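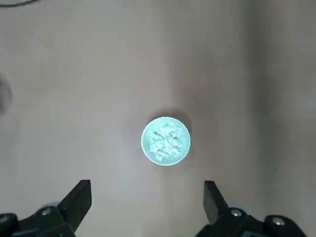
Recognizing Worn Coins by Relief and Edge
Project report, Stirnton course in material culture
2018-11-02

1. Introduction

Old coins often lose their letters before they lose their main design. A person who finds such a coin must then work with the relief, the edge and the weight. In our project we wanted to know how well beginners can sort coins when they do not read any text on them. The idea came in April, during a visit to the small coin room in Pliston.

2. Material

We borrowed a box of 643 coins from the Sasten collection. Most of them are of low value and were never cataloged. From the box we selected 50 coins with a round shape and a silver color. Coins with holes or deep cuts were left out.

3. Method

Each coin was laid flat on a light, matte table, one at a time. Two students looked at it separately and wrote down what they believed the relief showed: a plant, an animal, a head, a building or "not clear". They were not allowed to turn the coin over in the first round. In the second round they could lift it and feel the edge.

4. Results and problems

Heads were the easiest group. Plant designs caused the most discussion, as a worn flower and a worn coat of arms can look very similar. The light was also a difficulty — a strong lamp makes the rim shine and the low parts of the relief become flat. When we moved the lamp lower, the students changed their answer for several coins.

We did not clean the coins, as the rules of the collection forbid it.

5. Further work

We would like to repeat the second round with the box from Thân, where the coins are thicker and the edges better preserved. The answer sheets are kept with this report.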